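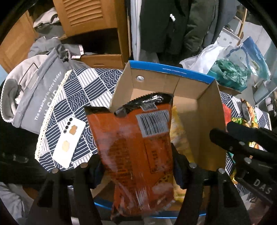
Attachment 1 - snack bag and open box

Ticket: Riedl 398 single, cuts out when warm
Opened by: Afshin Rezaei
Workshop: Nillex, bay 2
Assigned: Valentin Mayrhofer
Status: closed, see last entry

Customer complaint as given
Bike dies at low speed once properly warm. Mostly at junctions and in slow traffic. Dash stays lit, engine just stops. Restarts after a few minutes, sometimes straight away. Never on the motorway. Started in April after the clutch cable was done (not by us). Customer has already changed the plug and run a bottle of injector cleaner through it.

Log

AR - Booked in. Fuel a bit under half. Battery 12.7 at rest, 14.2 running, fine. No stored codes on the Naltico reader. Let it idle on the stand until the fan had cycled twice, no fault. Typical.

AR - Road test, town loop. Cut out at the second roundabout, rolling in second gear with the clutch in. Restarted on the button. Cut out again outside the bakery, this time would not restart for a couple of minutes. Could hear the pump prime both times so not obviously fuel. Pushed it to the kerb, not popular with the bus behind.

VM - Taking this over, Afshin on the scooter recall. Idle speed a touch low, airbox clean, throttle body slightly sooty round the butterfly. Cleaned it and ran the idle relearn. Idle steadier. Road test same result, died at the lights by the station. So that wasnt it.

VM - Fuel pressure gauge teed in and taped where I can see it. Pressure holds right up to the cut and after. Pump and regulator ruled out. Tank breather checked as well, blows through ok.

VM - Sidestand switch next. Wiggled it with the engine running, nothing. Bypassed it for a test run only - still cuts out. Bypass removed, switch refitted, checked it still kills the engine in gear. NOTE this must stay connected, customer asked if we could leave it off. No.

Alois Baumgartner (parts) - Do you want a crank sensor ordered? Pruroment do a pattern one, genuine Riedl is on back order. I'd rather not get one in if it's a guess, can't send electrical back.

VM - Hold off please. Crank sensor 200 ohms cold, book allows a fair spread and it's inside. Hot reading hardly moved. Heat gun on it for a good while with the engine running, no cut. Would normally be my first bet on a hot stall but not convinced.

VM - Rang customer to ask about the cable job again. Says it was a mate, in the garage at home, on a Sunday, tank lifted at the back and propped. That is intresting. Loom runs under the tank on the left on these and there's a clip that people miss when it goes back down.

VM - Tank off. Clip is there but empty. Loom sitting over the frame rail and against the steering head bracket. Outer tape rubbed through, one wire with the insulation flattened, green/black, ignition coil feed side. Copper just showing. Turn the bars left with the tank weight on it and it touches. Engine warm, loom softer, touches more easily - would fit with it only happening warm and slow, as bars hardly turn at speed.

Gebhard Pfister (foreman) - Prove it before you repair it please. Customer is paying for over 9 hours already if we book it all, which we won't.

VM - Proved. Tank back on loosely, engine warm, bars to full left and pressed down on the loom with a plastic trim tool. Dies every time. Bars centred, starts straight away. Repeated until Gebhard was happy.

VM - Repair: cut back, soldered, heatshrink, then cloth tape over the full run from headstock to airbox. Loom routed back in the clip. Clip itself a bit slack so added a tie above it, not tight. Tank refitted, checked clearance lock to lock both ways. Clutch cable re-routed too, was inside the brace instead of outside.

AR - Road test, same town loop, two laps plus the hill. No cut out. Left idling in the yard after, bars moved lock to lock, ok. Codes none.

Martti Leinonen (service desk) - Customer told. Invoice done for diagnosis at the fixed rate plus the loom repair, no parts from Pruroment as nothing ordered. Asked him to ring if it does it even once.

ML - Customer rang back. Commuted all week, no stalls. Wants to know why the clutch bites lower now. Told him cable route, free play is in spec, adjuster at the lever if he wants it different.

GP - Closing. Valentin, add the tank clip to the checklist for anything on this frame that comes in with cable work. Also somebody has the long T30 out of bay 2, put it back.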